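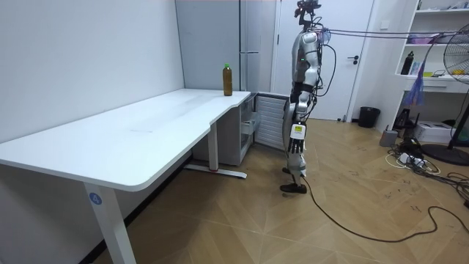
A white L-shaped desk with a tall grey cabinet behind it

Office fit-out is the work of turning an empty or outdated commercial space into one where people can work. It usually covers partitions, lighting, power, flooring and furniture. The term is used loosely, and firms that sell fit-outs tend to stretch it to take in "workplace strategy", a phrase with no settled meaning.

Types of fit-out

Property agents commonly speak of shell and core, Category A and Category B. A shell and core space has its structure and shared areas finished but little else. Category A adds basic services such as ceilings and lighting, while Category B adds the rooms, desks and decoration wanted by a particular tenant. The lines between them are drawn by contract, and two landlords may use the same label for quite different amounts of work. "Category A plus", a later addition, generally means a furnished space offered to tenants who have not yet been found.

Claims about output

Suppliers often state that a new layout makes staff work better. The evidence is thin. Much of it comes from surveys held soon after a move, when people may be responding to the change itself, and few studies compare a refitted office with one left alone. The Skitero survey, often quoted in sales brochures, had 300 replies and asked staff whether they "felt more productive". It did not measure any work. Farah Lubis, reviewing it, noted that 57 of the replies came from managers who had approved the spending.

A study of the Bevbridge offices followed staff for longer and found that the early rise in satisfaction had gone by August. Its author, Sinéad Tully, warned against reading much into a single building — a warning left out of most later summaries.

Floors

Hard floors with the look of wood have replaced carpet tile in many offices. They are sold as warmer in style and easier to clean. The first claim is a matter of taste. The second depends on the finish and on how much grit is carried in. Hard surfaces also reflect more sound than carpet, and the cost of ceiling panels or screens added later to deal with noise is seldom counted in the original comparison.

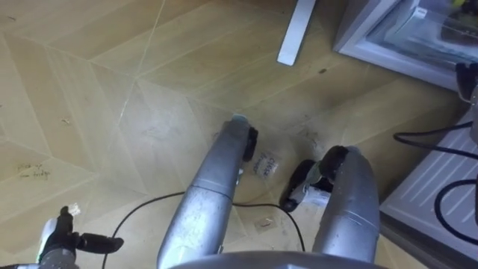 Wood-look flooring

Cost and waste

Quoted prices per square metre are hard to compare, as some leave out furniture, fees or the cost of returning the space to its earlier state when the lease ends. Hondeck lists its fit-outs as "fully reusable" but does not say what share of the parts has been used again.

See also

Dilapidations
Open-plan office
Raised floor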